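Skilmont robotics club goes after the bedroom

The Skilmont club has done the usual stuff for years, line followers, the maze, the one with the ping pong balls. This spring they picked laundry. We talked over the course of an afternoon, mostly standing up, and I've put the answers in the order that makes sense.

"Everybody said do a warehouse," the team lead told me. "Everybody does a warehouse. We wanted a room with a bed in it and clothes that go in a basket."

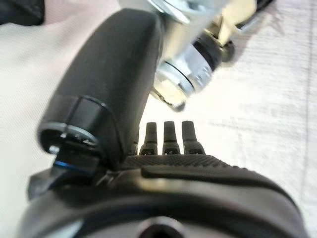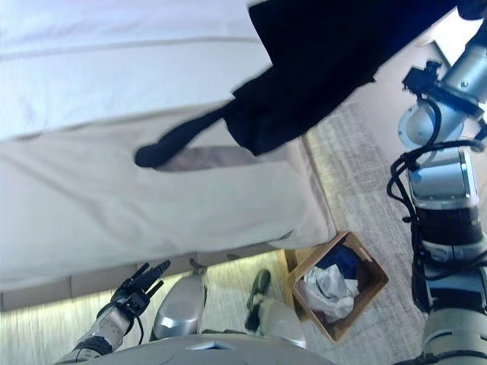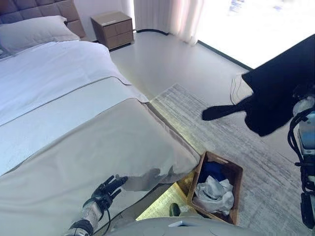
Vodis, who works on the grasping code, would have started with towels and stayed on towels, cloth being miserable to plan for, no fixed shape, and every time you touch it you have a different object to think about than you did a second before. The club went straight to clothes anyway. That argument took most of a meeting, I'm told, and came back twice.

How do you teach it? By hand, mostly. A student drives the arms through a pickup and the run gets saved. The target for the season is 600 runs. They had 279 when I was there, and the lead was not thrilled about it.

"We lost a month on file names," she said. "Half the runs had the same name as the other half. So that was May."

Dark clothes are the headache right now. A black shirt gives the software very little to go on, no folds it can find, no edges, and the club is arguing over whether to record more black items or change how the camera exposure is set. Daylight makes it worse. Morning runs and late afternoon runs behave like two seperate projects.

"You fix it at 10 and it's broken again at 4," the lead said. "Then somebody says close the curtains, and somebody else says real people have windows."

Then there's the bed. Reaching over a mattress is hard on balance, and getting down to basket height is worse. The rules for the Erkiston meet, where they plan to show this, give each team 2 tries and score the better one. Anything that lands on the floor loses points. Bedding pulled out of place loses more, wich the team thinks is harsh.

I asked who does what. Four students on code, the rest on hardware and the log book. Newer members start with the log book and complain about it. The lead started there too, and she still checks it before she goes home.

"If the log says the gripper was rebuilt before a run, I need to know that," she said. "Otherwise I'm chasing a bug that was a screw."

Cables are another sore point. Enough slack for the elbow to go all the way out, but not so much that a loop catches on a sleeve. They keep re-routing them. No final answer yet.

Next up is sorting, darks from whites, if the pickup gets steady enough. If not they go to Erkiston with pickup only. The lead gave me even odds on that and went back to the log.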